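Votard Automation Forum > Workplace and Staffing > Bench operators moved to handheld gripper work

binrunner_41
August 11, 2021
Our site (Grumgate) is changing the packing bench jobs. The operators who used to place parts by hand now do the same moves holding a pair of grippers, and the recordings go to the Danzer cell. Pay grade unchanged, job title unchanged. The rate is not: the old target was 700 placements per shift, the new one is 500. Two questions for anyone who has been through this. Does the lower target hold, and who owns the method sheet afterward, the bench or engineering?

Bench layout is one bin, one tray, a tool in each hand, cables off to the sides.
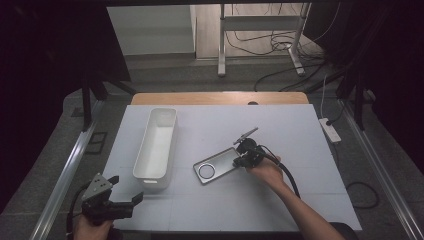
Reply 1
torque_spec
The target did not hold for us. It went back up after the first quarter, when someone compared hours against the old sheet. Get 500 in writing, with the conditions attached: tool in hand, cable attached, resets included.

Also settle who inspects the fingers. We check screws and pins at shift start, jaws open, tool away from the bench.
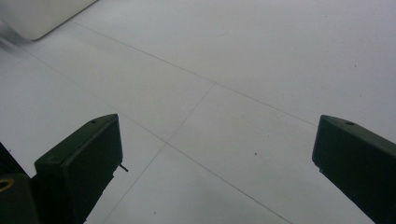 Reply 2
pillia_line2
Disagree with torque_spec on inspection. At Pillia that was a maintenance task and it should stay one. Once operators do it unpaid, it never moves back. Our interval is 3000 cycles, logged by maintenance.

On the method sheet: engineering owns ours, and it is worse for it. The people writing it have not held the tool for a full shift.

Reply 3
torque_spec
Maintenance covers two buildings here. If I wait for them I lose the first hour. A visual check is a minute of paid time and I would sooner do it myself.

Reply 4
binrunner_41
Inspection is not assigned at all at present, so I will raise it. One more item is closing position. The sheet says pads fully closed between picks, and half the bench leaves them open.
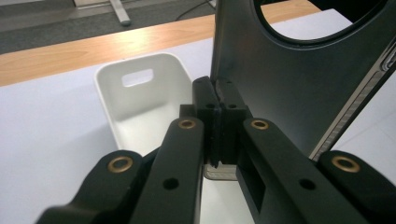 My view is that the sheet is right on consistency and wrong on grip fatigue. Wrist complaints started in December and the job rotation still dates from the hand-placing days. I have asked for a shorter rotation. The answer so far is that the Danzer cell will take over the repetitive part, with no date given.

Reply 5
pillia_line2
Ask for the date, and ask which jobs are on the other side of it. We got retraining for the cell, but only on days.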